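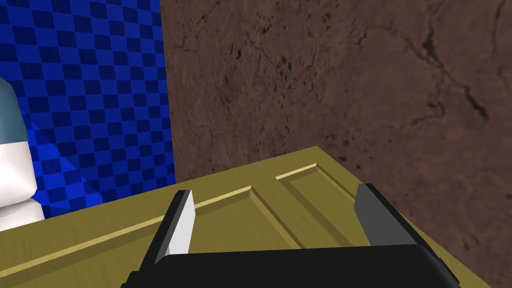
Set the budget for the gripper before the budget for the arm. Finger length, opening and pad material decide which parts the cell can handle, and a later change means new mounts and a new quote. A flat panel with raised molding, like the one under the open fingers, should be priced as its own part type on the Plurnen worksheet.

1. Enter the part list in Section A.
2. Enter 3454 as the base figure for the gripper set.
3. Add 100 for each spare pad pair -- two pairs minimum.

Search this manual Go

CAUTION: Do not order fingers until the simulated run has been signed off by Sheena MacBrayne at Aitken.

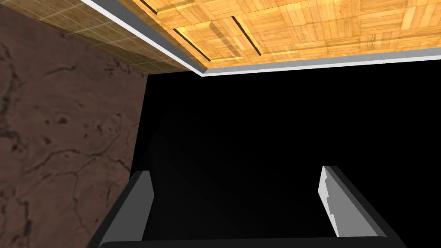
PLANNING > REACH AND CLEARANCE

4. Run the cell layout in simulation with the gripper open and empty. Check the fingers against walls and trim edges.
5. Allow 50 mm between the outer finger face and any fixed surface.
6. If the total goes over 4000, send the worksheet to Emport for review.

NOTE: Prices revised 6/13/24. Drinness mounts are quoted separately.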